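Workshop Tips: Teaching a Two-Arm Robot by Remote Control
By Declan Hebden
Print this page | E-mail this page
Filed under: Workshop > Tools & Machines > Robot Arms

These tips are for anyone recording demonstrations on a two-arm setup, where a person works the arms with handheld controllers and the software learns from the recordings. I use plug-and-strip jobs for most of them. The parts are cheap and everyone knows what the finished job should look like.

Clear the table first. Leave only what the task uses. A screwdriver left at the back will end up in every recording, and the software may learn to expect it there.

Check the slack in the cables. Before recording, move both arms slowly through the full reach of the task and watch the loops over the wrists. A loop that hangs fine at rest can pull tight when the wrist turns. Clip the cable high and leave a wide arc. If it crosses in front of a wrist camera, move the clip and run through it again.

Stand where you can see the fingertips. Most beginners stand too far back and then guess at the last half inch. Step to the side if the arm blocks your view, but pick a spot and keep it for the whole batch.

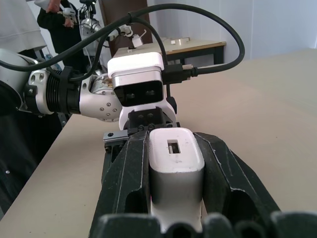 Hold the controller loosely and keep your elbow close to your body. A stiff arm gives you a shaky recording. When your hand reaches an awkward angle, release the clutch button, bring your hand back to a comfortable position and start again from there. Practice that until you can do it without the gripper jumping.

Close the gripper slowly on hard plastic. If you snap it shut, the part can twist between the fingers, and you'll spend the rest of the run fighting a crooked plug. Scuffed fingertips still work, but wipe them down before a long batch. Dust makes smooth plastic slip.

Use one hand to hold and the other to work. A light strip slides when you push a plug at it, so one arm needs to steady it the whole time. Put that hand down first and leave it alone. New operators like to keep adjusting both sides at once, and those recordings are hard to learn from.

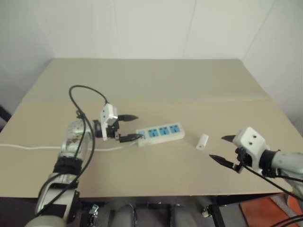
Starting positions need more thought than people give them. If every run begins with the parts in the same place, the robot will do well there and poorly everywhere else. I change the layout after every 3 runs: turn the strip a little, slide it forward, set the plug closer or farther away. With the strip held at its left end and the plug standing to the right, the right arm can come in with its jaws open and has nothing to reach across. Learn that layout first, then make it harder. Watch the cord too, because one that passes under an arm can catch when you move the strip.

Throw out bad runs the same day. I name my batches so I can find them later. Brultadis was my first plug batch, and I kept 1085 runs out of 1624. Most of the rejects had long pauses where I was deciding what to do next. A short correction is fine to keep. A robot that has seen a missed grab and a second try does better when it misses one itself.

Write down what changed. A line in a notebook is enough: new fingers, lamp moved, different operator. In Saron, the next batch, I skipped this and couldn't tell which runs were made before I swapped the strip.

Take breaks. My runs get sloppy well before my arms feel tired. Set a timer and put the controllers down when it goes off, even in the middle of a good streak.

Last updated 2022-09-28
Print this page | E-mail this page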